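Wire cup holder for paper cups – worth it or just get a sleeve dispenser?

Stenside Home & Break Room Board > Coffee Corner

eleri_g
1 November 2022
Ok so quick one. Redoing the coffee spot at work, we go thru a lot of paper cups and right now they live in the plastic bag they came in, on its side, cups rolling out all over. Looking at either a tube dispenser that screws to the wall or one of those open wire holders that just sits on the table. Budget is small. Anybody have either?

dilwynh
Tube. Every time. We have the Kosby one, 2 screws and done. Cups stay clean, people only touch the one they take.

prysb
Had the tube, hated it. Pulls out two at a time or the rim tears. Also you are stuck with one cup size and when purchasing switches brands you are out of luck. Ours is in a drawer now.

dilwynh
You had the wrong size then. There's a little ring you adjust inside.

prysb
Adjusted it. Plenty. Still tore rims.

edith.sotelo
Wire holder person here, on my second one. First was a flimsy thing, tipped when the stack got tall. Get one with a real base. Weight at the bottom matters way more than how tall the wire goes. And measure your cup at the widest part NOT the bottom, I messed that up and had to send one back.

eleri_g
Good tip thx. Do you stack them rim up or rim down? My boss says rim down for dust

edith.sotelo
Rim up in the wire ones, they taper so they sit right down in it. Rim down they just perch. If dust bugs you put less out. I put out 6 in the morning and refill after lunch, rest stay in the sleeve in the cabinet.

dilwynh
Six?? We'd be refilling all day. There's 223 people in my building

prysb
She didn't say she has your building Dilwyn

ivank
Stacking thing – don't jam them. Everybody shoves the new stack down hard and then they vacuum together and you need both hands to get one off, and the holder comes up with it. Set the cup in at a slight tilt, let it drop, let go. Same coming out, tip it a bit first so air gets in, then lift.

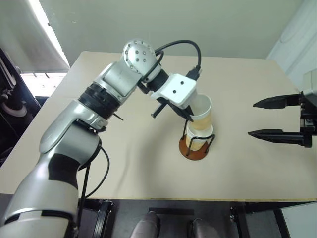
Also hold it up by the rim only if the cups are for you. For guests grab the side, below the lip. I know, I know, but people notice. And leave clear table around the holder, ours was wedged between the Cheng kettle and the sugar and somebody knocked it every singel day. Moved it out on its own, no more problem.

edith.sotelo
Yes to the tilt. Mine squeak when they stick, drives me nuts.

dilwynh
Side grab leaves a dent on the thin cups. I'd rather touch the rim than dent it. Or, you know, use a tube

ivank
Buy better cups

eleri_g
lol ok. So what about single wall vs the double wall ones, do the fat ones fit in a wire holder?

prysb
Depends on the gap in the wire. Etesside has one that flexes some, took our double walls fine. Fewer in the stack tho. I get 5 before it starts leaning.

edith.sotelo
Leaning is the base again. Mine doesn't lean

prysb
Mine has a base. It leans.

eleri_g
Ok going wire. Will measure at the rim tomorow and order. If it tips I'm blaming Edith

edith.sotelo
Fair. Post the size when you have it, I need one for home too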